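Education / School News

By Viorica Ursu
Sun 11 October

A few posts on choosing a middle school, now that the Tarkmont application window is open. Our oldest went through it last year and our second is in it now.

Families can list up to 4 schools. You rank them. The form will let you submit with only one, but then you get placed wherever there is room if that one is full.

The tour sign-up for Drenik went live Friday and the morning slots are gone. Evening tours in November still have space. Each tour takes 34 people, parents and kids together.

Drenik has 375 students in three grades. Mwakalinga is smaller and starts the day earlier. We liked both. The bus made the decision for us last time.

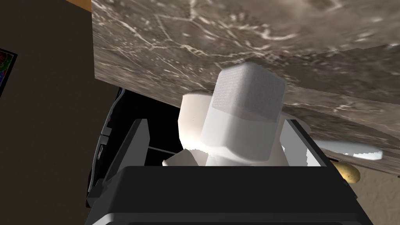
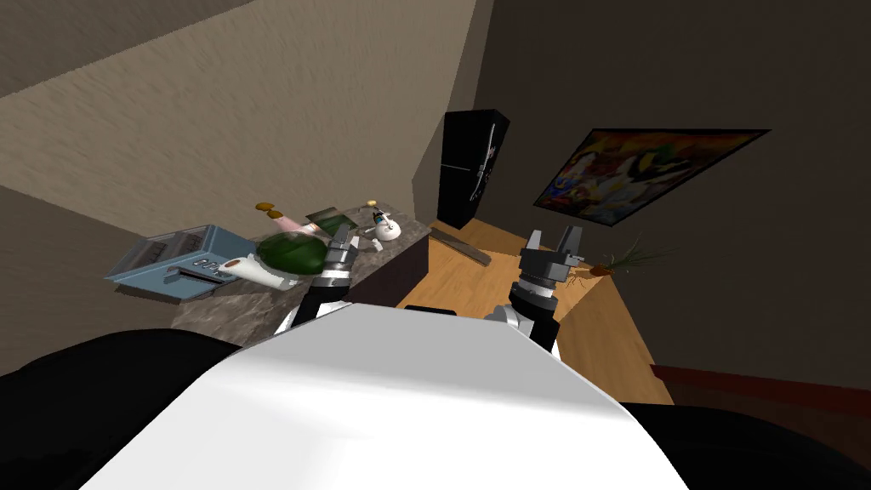
Marble countertop, two views. In the second, a green melon and two robot arms.

Records: ask your elementary office for the fourth and fifth grade reports now. Ours took 2 weeks. Dennis Okoth at the front desk handles them and prefers email.

If your child has a support plan, send it with the application. Last year we waited until after placement and had to repeat a meeting in August.

Someone asked about private options. Grerkar has its own form, its own fee and an earlier deadline. You can apply there and still rank the public schools.

Interviews at Grerkar are short. They asked my daughter what she was reading and what she does after school. Parents sit in the hall.

I'll post the bus routes when the district updates them. The ones on the site are from last year.

© Viorica Ursu | Contact | Back to top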